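The handheld I swore I wouldn't buy

9/12/19

So I caved. After three months of telling everyone at work that I was done with little game machines, I came home with a Funa. The gray one, with the orange buttons, used, from a guy two towns over who threw in two games and a charger that may or may not be the right charger (it fits, it charges, I'm not asking).

If you've missed the whole thing, the Funa is the small folding handheld that Viston put out back in February. It plays cartridges. Real ones, that you push in until they click! My nephew looked at the cartridge like I'd handed him a cassette tape. It has a square screen, four face buttons, a d-pad, and one little dial on the side that most games ignore completely.

I'd been reading about it since spring, and what kept me away was the price of the games more than the machine. New carts are not cheap, and the ones people actually want sell out and then come back on the resale sites for silly money. But the used one came with Moulin, and Moulin was the game I wanted in the first place, so there went my excuse.

Moulin is a puzzle game about running a windmill. I know how that sounds. You get sacks of grain from the village and you have to route them through the mill before the wind drops, and the wind is controlled with the dial. That's it, that's the game, and I have lost entire evenings to it. There are 100 levels. I'm on 61 and have been on 61 for long enough that my wife now asks how sixty-one is doing when she gets home.

The trouble with 61 is the second hopper. Everything up to that point teaches you to keep the wind low and steady and let the sacks pile up a bit, and then this level gives you a gate that only opens in a strong gust, and of course the strong gust jams the first hopper. I've tried it slow, I've tried it fast, I've tried it with the sound off (better for the nerves, no help with the grain). If you've beaten it, tell me the general idea but please don't send me the whole solution. I want to keep a little pride.

The other cart is a racing game called Iment, and I like it less, though I keep going back to it. You drive a sort of hovering sled around tracks that fold over themselves. It's very fast and very pretty, and the music is great, but the steering feels like pushing a shopping cart across a wet parking lot. My best score on the first track is 468. The top score on the board that came saved on the cartridge is 600, under the name ULD, and I spent a week assuming that was some kind of built-in developer score.

It was the seller. His name is Uldis Sepp, and when I wrote to thank him for the quick handoff I asked about it, and he wrote back four long paragraphs about braking. He says you should never touch the brake before the tunnel and always touch it twice after. He says the blue sled is a trap for beginners. I had been using the blue sled! So I switched to the green one, lost badly for two nights, and then got within spitting distance of my old score, so there may be something in it.
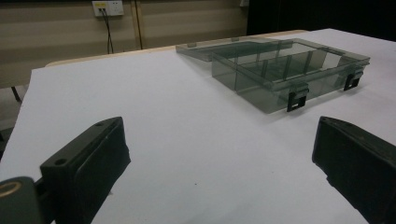

Does the Funa work with the old Viston cartridges?

Most of them, but you have to set the screen to the narrow mode first or the picture comes out stretched. Saves carry over fine, at least on the ones I've tried.

I get that question a lot now, mostly from people my age who have a drawer of the old carts and are looking for a reason. My own drawer had seven in it, and five of them started right up. One needed its contacts cleaned with a cotton swab and a bit of rubbing alcohol, and one is dead as a doornail, which is a shame as it had my save from high school on it. I'd named the dog in that game after a girl in my chemistry class. Probably for the best.

Now the complaints. The speaker is thin, and it points down, so if you play with the thing resting on a blanket you hear nothing at all. The hinge on mine has a bit of wobble - not enough to worry about, but enough that I notice it on the bus. And whoever picked the size of the text in the settings menu must have the eyes of a hawk. I had to find my reading glasses to change the clock.

The battery is good, though. I get about a week out of it playing an hour or so in the evening, and it wakes up exactly where I left off, with the sacks still hanging in midair. My old handheld used to lose its place if you looked at it wrong.

I also want to say something about the dial, since every review I read called it a gimmick. In Iment it does nothing, fair enough. In one of the old carts it changes the volume, and I only found that out by accident. But in Moulin it's wonderful! You roll it a hair and the sails slow down just so, and after a while your thumb knows how much wind a sack needs without your brain getting involved. I'd love to see more games built around it. A fishing game, maybe. Or a radio one, where you tune things in. Somebody make that and take my money.

Next on my list is a second cart from the Moulin people, supposedly a canal game with locks and barges, if I can find it used for a price that doesn't start an argument at dinner. Uldis says he has a lead on a copy. He also says my line through the tunnel is still wrong, and he hasn't even seen it.

Anyway, it's late and I'm going to have one more go at 61. Low wind until the fourth sack, then all the way up. I have a good feeling about the fourth sack.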